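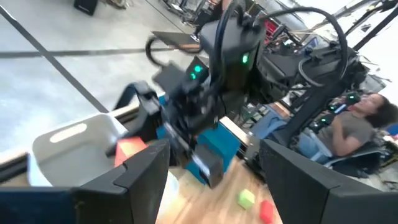 I'm starting a cheese pickup! Starting next Saturday, Holbridge Creamery will be selling direct to anyone who wants to drive over to our place on the edge of Bollville, and I could not be happier to be the one typing this up. You order online by Thursday night, you pull in on Saturday morning, you pop the trunk, and we put the cheese in it. Please have something sturdy back there for us to load into. A plastic bin with a handle slot, like the light gray one up top, is just right, and a cooler is even better if you've got a long ride home. Paper bags get soggy, and then I feel terrible.

**HOLBRIDGE CREAMERY TO OPEN SATURDAY CHEESE PICKUP**

**Bollville, May 2, 2020**

Okay, there's the official part. Now let me tell you what's going on over here.

Until this spring, almost everything we made went to restaurants. Those orders stopped more or less in one week, and the cows did not stop with them (they really don't read the news). So we kept making cheese, and the aging room filled up, and then Willy Vandenberghe, who has been our cheesemaker since before I knew how to milk anything, started stacking wheels in the hallway. I had to turn sideways to get to my own desk. We've got more than 500 wheels back there now, and they are beautiful, and they ought to be on somebody's toast.

The big one is Drarberg. If you've had the cheese plate at any of the nicer places around the county, you've probably eaten it without knowing the name. It's a firm cow's milk cheese, nutty and a little sweet, with a rind we rub with brine and a bit of dark beer. The wheels we're cutting first were made in December, so they're still young and mild. I like it that way! Willy thinks I'm rushing it and wants everybody to wait until fall. You can take that up with him at the pickup.

The other one is new, and it doesn't have the restaurant history, so be nice to it. It's a soft fresh cheese packed in a tub, and we're selling it plain or with Ezzat stirred in. Ezzat is the red pepper relish that Wycliffe Obura makes two roads over from us. I have been putting it on eggs for years, and one night I was out of eggs, so that's how we got here. It's got some heat. My kids will eat it, my mother won't.

Roos Smits is baking for us too. She'll have a seeded rye and a plain white loaf, both baked Friday night, and you can add either one when you order. She asked me to mention that the rye slices better on Sunday. I'm mentioning it, but ours has never made it to Sunday. 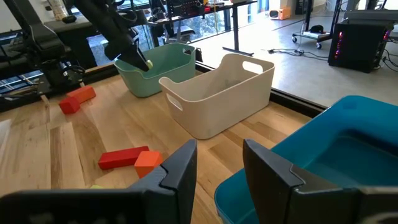 We're capping the first few weeks at 200 orders so the line of cars doesn't back up onto the county road. Pickup runs for 90 minutes, starting at 9 a.m., and your order confirmation will have a time on it. Please try to come close to that time. If you're running late, call the barn phone, let it ring a good long while, and somebody will get to it.

A few things folks have asked me already:

- Yes, you can send a neighbor. Just put their name in the notes when you order.
- Stay in your car, please, and put a card with your last name on the dash. Big letters! I don't see as well as I used to.
- We'll cut Drarberg in half-pound and one-pound wedges, or you can buy a whole wheel. A whole wheel is a lot of cheese.
- No cash for now. You'll pay when you order.
- The milk is pasteurized in everything we sell.
- Dogs can come along, but they have to stay in the car with you.

I asked Willy for a quote, because I've read enough press releases to know there's supposed to be one.

"It's good cheese," said Vandenberghe. "Take it out of the fridge an hour before you eat it. People never do, and then it tastes like nothing."

Wycliffe was more generous. "I've been selling Ezzat at farm stands and out of my own kitchen door for a long time, and I never once thought about cheese," he said. "Then she brought over a spoonful on a cracker and I ate it standing in the driveway. I went in and put on another batch of peppers."

We're also keeping up with our restaurant friends as much as we can. Several of them are doing takeout now and still buying a little Drarberg when they're able. Femke Hendriks is putting it in her onion soup on Friday nights, sold by the quart, and I drove over last week and got two quarts and a spare. If you have a favorite place that's open, please go order supper from them. We'll still be here Saturday.

If you write about food, or you have a radio show, or you just have a lot of cousins, I'd be grateful if you passed this along. I'm glad to talk, and I can drop a wedge on your porch if you're anywhere between here and town. Mornings are bad because of milking. After lunch is good.

Ordering opens Monday at noon on the Holbridge Creamery website and closes Thursday at 8 p.m. every week. The first pickup is next Saturday, rain or shine, at the gravel lot beside the big barn. Look for the sign with the cow on it.

**Press contact:** Evelien Verschueren, owner, Holbridge Creamery, Bollville. Call the barn phone or use the contact page on our website, and I'll get back to you once the afternoon chores are done.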